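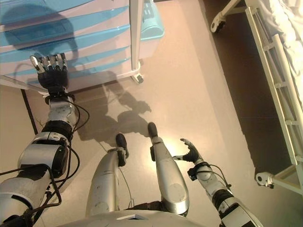
Silver legs, black feet, beige floor.

29/10/2024
Glue tests, Vandness batch. 40 strips cut, 66 left over from February but those are curling, dont use. Mitiku did the first clamp set, I did the rest after lunch. Oven at 405 F, drifts up if the door isn't latched. Told Xuelian.

Strips from the Flidham roll peel at the corner every time. Hao roll fine so far. Maybe the backing? Ask Sihan what she wiped it with.

Scale reads high again, checked with the 100 g weight. Afshin has the good one.

To do: relabel jars, more clamps, recut the short strips. Leave tray 2 alone til morning, stil curing.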